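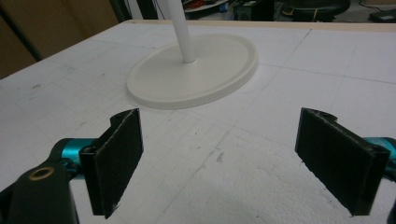
Sokance, 29/06/2019

How does a band get its sound out to a whole field?

When you sing in your bedroom, only the people close by can hear you. At an outdoor concert the person at the very back needs to hear the words too. This is how it works.

Sound is a kind of shaking. A singer's voice shakes the air, and the shaking air reaches a microphone. Inside the microphone is a thin sheet that shakes as well. The microphone turns this into a tiny electrical signal.

The signal goes along a cable to the mixing desk. Each microphone has its own slider on the desk. Push the drum slider up and the drums get louder. Chae-won Yeo mixes the sound at the Pimari open-air concerts, and her desk has 18 sliders.

Next comes the amplifier, a box that makes the signal much stronger. Then it goes to the loudspeakers. They have paper or plastic cones that move in and out and shake the air again, this time with a lot more force.

Sound takes time to travel. If you stand 200 metres from the stage, you will see the drummer hit the drum before you hear it.

Loud music can hurt your ears. Wear ear defenders and stay well back from the loudspeakers.

Word to know
Amplify: to make something louder or stronger.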